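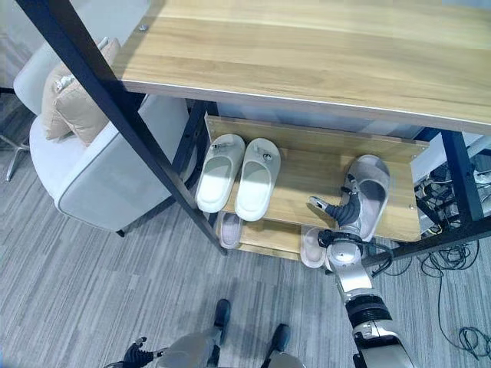
One hand on the strap of the gray slide, middle shelf of the rack.

Shoe rack tips for anybody building a robot in a room that used to be for sitting in

I get asked for these a lot at Bernow (our shared workshop, the one up the stairs behind the tile place), so I'm finally putting them on one page. They're in the order I remembered them, sorry. Some are about the robot, which we call Fallilen, and a fair number are really about shoes and carpet. Skip what you don't need.

Start with slides. I know you want to do sneakers, everybody wants to do sneakers, and I lost most of May to a pair of high-tops with floppy tongues. A slide has one strap and an open toe and it keeps its shape when you grab it. Get a few pairs that differ in color and thickness and stay with them until you're bored stiff.

Buy the rack before you decide where the robot stands. I did it the other way and had to shift everything. An open rack with a thin metal frame is the kind to get, and you want decent space between the shelves. Measure the gap with the hand in it, fingers curled, holding a shoe! I measured it with a shoe and no hand, and then stood there with a rack I couldn't return.

Tighten the rack. All the bolts, then again a week later. A wobbly rack will make you think your arm has gone out of adjustment, and you'll spend an evening on the shoulder joint when the trouble is one loose bolt at the back of a shelf. If yours sits on carpet, slip something flat under each leg until it quits rocking. I used old cork coasters cut into squares and they've been fine.

Put small tape marks on the carpet for the feet of the rack and the feet of the robot. Painter's tape lifts off carpet tile by lunchtime. Cloth tape holds, but change it every couple of months or it leaves gum behind. Gemma Clegg uses tailor's chalk instead and redoes it each morning with her coffee, and I have to say her lines are a lot neater than mine.

While you're down on the floor, vacuum. Do it more often than you think. Carpet fluff works its way into ankle joints and winds itself around anything that turns - I pulled a plug of it the size of a grape out of one side. Vacuum with the robot powered down and its cables lifted up onto a chair, and go slow near the connectors.

About cables. You will have more than you planned for. My rules, such as they are:

Label both ends of every cable on the day you make it up. Masking tape and a fine marker are fine to begin with. Cover the tape with clear tape if your hands get greasy.

Leave a loose loop at each joint and then move the joint all the way both directions by hand before you tie anything. If the loop goes tight anywhere, give it more. If it flops out and could hook a chair leg, take a bit back.

Use hook-and-loop wraps while you're still changing things. I went through a whole bag of zip ties in a month, and I have a scar on my thumb from snipping them too close. Cut ends are sharp, so file them or turn them inward.

The braided sleeve I like is the Totex stuff, the soft kind, which you can scrunch up and feed over a connector if you're patient. Melt the cut end a little or it frays right away. Do that outside.

Keep the main power lead on the side nobody walks on. At Bernow that changes depending on who has moved the couch, so I check it each time I come in.

Next thing is reach, and it's the one I wish I'd understood sooner. A low shelf is hard. The arm has to get down there without the elbow hitting the top board, and the other arm needs somewhere to be in the meantime. Our first few weeks were all top shelf because it was easy, and then we had to redo nearly everything for the middle one. So practice on the shelf you care about from the beginning, and if you care about all of them, start with the worst. What helped us most was moving the robot's feet back a little at a time and trying the same grab from each spot, with me writing it all down on the back of an envelope and
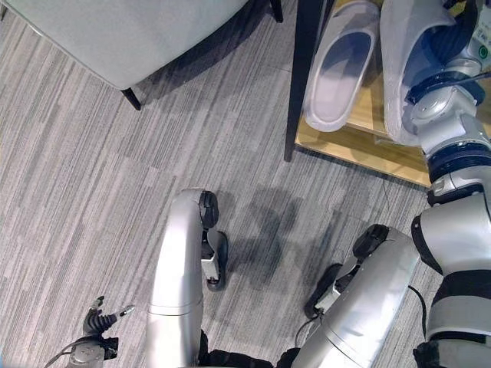

then copying it into the notebook properly, which I didn't do for the first batch, so that envelope is now taped inside the cover. Write down where the feet were, which shelf, which shoe and whether it came up clean. You don't need a fancy form. Two columns and a pencil will do you, and put the date at the top of the page because you'll forget.

Where to park the spare hand: low and out to the side, fingers a little open. We used to fold it across the front and it looked very polite, but it was in the way of everything, and one afternoon the two hands got tangled and I had to hit the stop button with my elbow.

Speaking of which, put the stop button where you can reach it sitting AND standing. Ours is on a long lead and hangs around the neck of whoever is running things. Test it before every session. If there are two of you in the room, agree out loud who has it.

Fingers next. The metal fingertips look great and they slide right off anything smooth. For straps we go in from the side, curl under, and let the knuckles carry the weight, with the tips just there to stop it swinging. If you need more grip for some other job, a dab of brush-on tool dip works for a while and peels off when you're tired of it. Dobson's hardware sells it in small cans, so you don't end up with a big one going solid on the shelf. Let it cure overnight. I've tried to rush it with a hair dryer and I wouldn't bother.

Check the finger screws every day the hand is used. Threadlocker, the medium kind, a tiny drop. Put the drop on the screw, wipe off what squeezes out, and keep it well away from plastic parts as it can craze some of them. Alfie Wragg keeps his in the fridge door at home next to the mustard and his family has made its peace with that.

For tiny screws, an egg carton. I've owned several of those magnetic trays and I still go back to the egg carton, one cup per joint, working left to right in the order they came out. Close the lid when you go to lunch.

How many tries should you give it? I can only tell you ours. We've done 3,000 grabs since we started keeping count, most of them dull, and the dull ones are what show you that something is drifting. Early on I'd change three things after one bad try and then have no clue which one had mattered. Change one thing. Do a good handful of tries. Have a cookie. Then look at the notebook.

Light matters more than I expected too. Our window gives a strong stripe across the floor late in the day, and pale shoes go so bright in it that the strap practically vanishes on the camera. A cheap sheer curtain fixed it. Pull it even on cloudy days so the room looks the same every time.

Wash the shoes. Seriously, if people have been wearing them, a bit of dish soap and an old toothbrush, rinse, and let them dry all the way before they go back on the rack. Grit in the tread drops onto the shelf below and ends up in the finger joints. The wood just wants a barely damp cloth. I used spray polish on ours once and the slides skated around like pucks for a week!

Soft furniture nearby is good, by the way. I was told to clear the room and I didn't, and it's where you sit, where you put the laptop, and where a dropped shoe bounces off without any harm. Just keep it out of the swing of the arm. With everything off, move the arm through its widest sweep by hand and see what it touches.

And one for anyone in a shared space: put up a sign with hours on it. Ours says we pack up at 8, and we do. The sewing group needs the outlets after that, and they were there first. 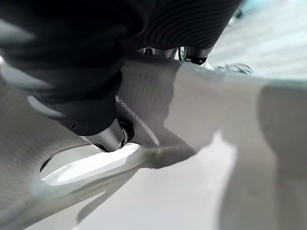

Do I need to take the hand off the arm to clean it?

Not for ordinary dust. Power down, open the fingers as far as they go by hand, and work between the joints with a soft dry makeup brush, from the palm out. Follow with a lint-free cloth for the metal tips. Skip canned air, as it blows fluff further in. I only take ours off at the wrist when a finger starts feeling gritty as I bend it, and then I set aside a whole morning, photograph the cable routing first from both sides, and get the egg carton out.

Couple of leftovers that didn't fit anywhere:

Old bath mats make good knee pads. Cut one in half.

Keep a spare of whichever cable you've already broken once. You'll break that one again.

If a strap has a buckle or an ornament on it, try grabs on both sides of it before you settle on one. The finger likes to catch on trim, and a snag will twist the whole shoe around.

Silica packets from shoe boxes go in the drawer with the spare connectors.

I still owe everybody the page on the battery cart. Gemma has the drawings for it and I keep forgetting to ask her.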